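Workcombe Skustwood Table
Care and Set-up Guide
Section 4: First use and care of the table top

4.1 Before first use

The top is supplied with a factory oil finish. It must be left uncovered for 18 hours after unpacking so that the finish can settle to the conditions of the room.

1. Place the table on a level floor, at least 600 mm from any radiator or stove.
2. Remove the paper sheet from the top. Do not cut it with a knife while it lies on the wood.
3. Wipe the surface with a dry cotton cloth, following the grain.
4. Turn each levelling foot by hand until the table no longer rocks.
5. Tighten the 8 leg bolts with the key supplied. Check them again after one month.

Note: The colour of the wood will deepen during the first year. Move lamps, trays and other standing items from time to time so that the top changes evenly.

4.2 Daily use

The table is suitable for meals, writing and light handwork. Spilt liquid should be wiped up at once. Coasters are advised under cups and glasses, and a felt mat should be placed under any item with a rough base.
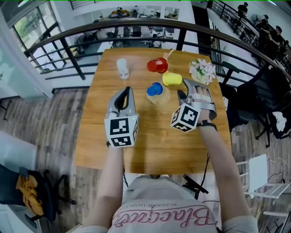

Fig. 4. Rectangular table top in a warm honey-brown, with cups standing and lying on the surface.

Caution: Do not place pans, irons or oven dishes directly on the wood. Damage caused by heat is not covered by the guarantee.

Caution: Do not drag heavy items across the top. Lift them clear of the surface.

4.3 Cleaning

1. Mix a little mild soap in lukewarm water.
2. Wring out the cloth until it no longer drips.
3. Wipe along the grain, then dry the surface with a second cloth.

Do not use bleach, scouring powder or furniture spray containing silicone.

4.4 Renewing the finish

The top should be oiled once a year, or sooner if it looks dull. Use Hillau Table Oil or another oil approved for Workcombe furniture. One application needs almost 33 ml. Spread the oil thinly, wait until it has soaked in, and remove what remains with a clean cloth.

Warning: Cloths soaked in oil can catch fire without a flame. Lay them flat outdoors to dry before disposal.

For marks that remain after oiling, see Section 5.

Issue: June 2026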